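July 13, 2006

I have spent the last few evenings moving save files off my old memory card, and since the notes I made are only any use if somebody can find them, they are going up on the blog. The game is Etero, the European release. The Japanese version keeps its saves in a different layout and I have not looked at it.

An Etero save takes up two blocks on the card. The first holds the header, the icon and the item list. The second holds the map flags, and that is where the trouble starts. If you copy the blocks one at a time with a cheap card reader, the second one can land before the first, and the game then reports the save as damaged. The data is fine. Only the link between the two is wrong.
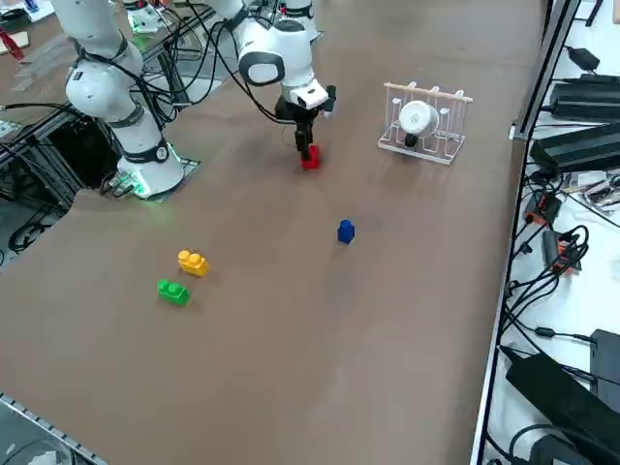
Two arms, one red block.

The way round it is to format the target card on the console first, then copy the whole save as a single file. I used the Joly reader, which has a setting for this under its transfer menu. It is off by default – turn it on before plugging in the card, as the software only checks it at start-up.
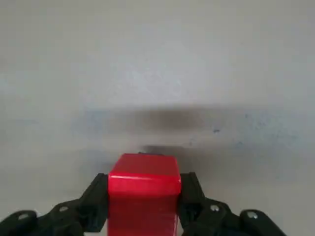
Once the save is on a PC you can look at the map flags with any hex editor. There are 1,774 of them, one bit each, in the order the rooms were built and not the order you visit them. Trurnov, the second town, sits near the end. The Desa mines come first, so I assume they were the test area during development. A handful of flags never change whatever you do. I have tried finishing the game with and without the side quests and they stay at zero.

The checksum is a plain sum of every byte after the header. Change one flag and you have to change the sum to match, or the game refuses to load. 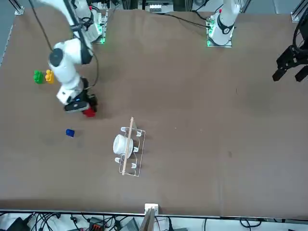
My main reason for doing this was the crane puzzle in the Desa mines, which I have never solved cleanly. You steer a claw over a grid of crates and have to put each one on its marked square before the pump timer runs out. The claw drops straight down and will not turn, so the side you approach from matters. It is much the same hold as the black two-finger gripper on the red block in the photo, with the block gripped just below the body of the gripper. In the game a crate next to a wall leaves no room for one of the fingers, and the claw closes on nothing. Move the middle crates first, then the wall crates have a free side.

With the pump flag set by hand you can practise the room as often as you like. The timer is 80 seconds on normal and does not change on hard, whatever the manual says.

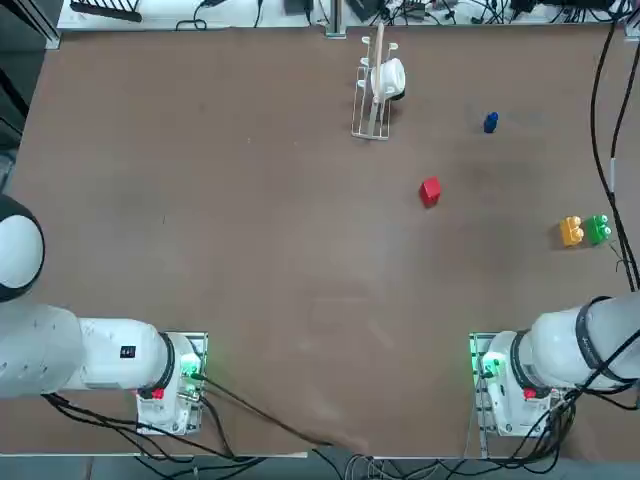 Setting the flag has one side effect. The lift at the bottom of the mine thinks you have already used it and stays at the top, so you need to walk down the 3 ladders on the east side. Keep a clean copy of the save before trying any of this. I did not the first time, and lost the Trurnov shop stock.

Still to do: the item list, which seems to be packed in some way, and the flags that stay at zero. I may get to those in August.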